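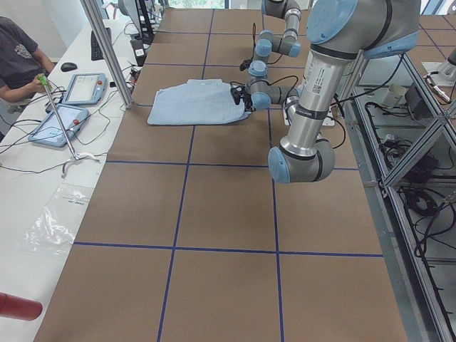 Can a person be mayor of our town and also stay a director of the company that builds half of it? The law permits it, if he declares the interest and leaves the room when the vote comes.

I went to the candidates' evening in Sidport to hear this, and now it is late and I write it down before I forget. The hall has 65 chairs and I had to stand. The man from Mkhize spoke first. He has been on the board of that company for many years, and he told us he will keep the seat if he wins. He said he is used to such situations and knows how to handle them. I believe he knows. But what I wanted to hear is how many votes he would miss.
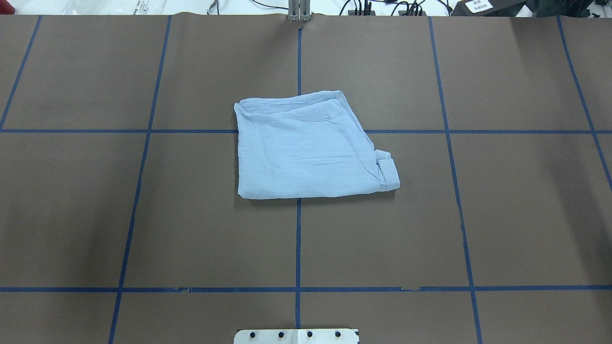

The new road at Drurkgate alone comes to the council again and again – first the land, then the drains, then the lights. If the mayor must go out each time, who leads the meeting? The deputy, I suppose, and for the deputy we do not vote directly.

The second candidate has only a small share in Utov, the bus company. She promised to sell it before November. People clapped for this, me also, although I thought afterwards that a promise made in a warm hall is easy.

Last time the winner had 900 votes and the difference was 20. So each of us in that hall matters a little, even one who learned the word "quorum" at the age of 68.

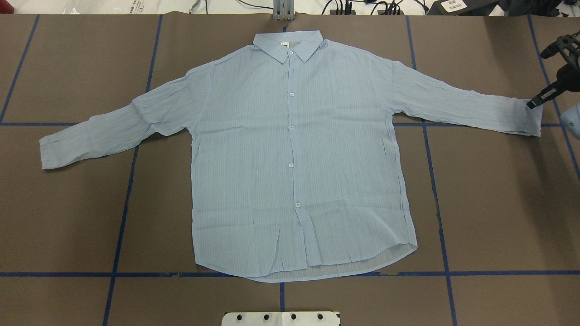
On the stairs going down, a neighbour told me that I worry too much, that a mayor with no business of his own would understand nothing about contracts and would sign whatever the officers put before him. I had no good answer ready. I said good night and walked home by the harbour. The leaflets from both are on the kitchen shelf, and tomorrow I will read the small print again.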